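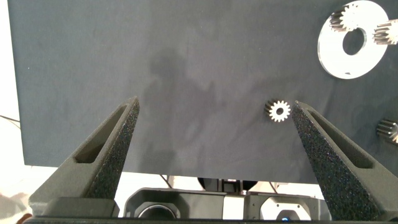
# Rovex and the Fourth Gear

So I'd promised Tshepo we'd be done by supper, ha! Rovex had other ideas. Three gears it left well alone, two on the white ring and one farther down the edge, and the upright one it hovered around like a cat at a fish tank.

"Close your fingers," I told it. (Yes, I talk to it, everyone in the garage does!)

"It's thinking," said Tshepo.

"It's sulking. You changed line 322 again, didn't you?"

He got very interested in his sandwich. I pulled up a stool and started scrolling.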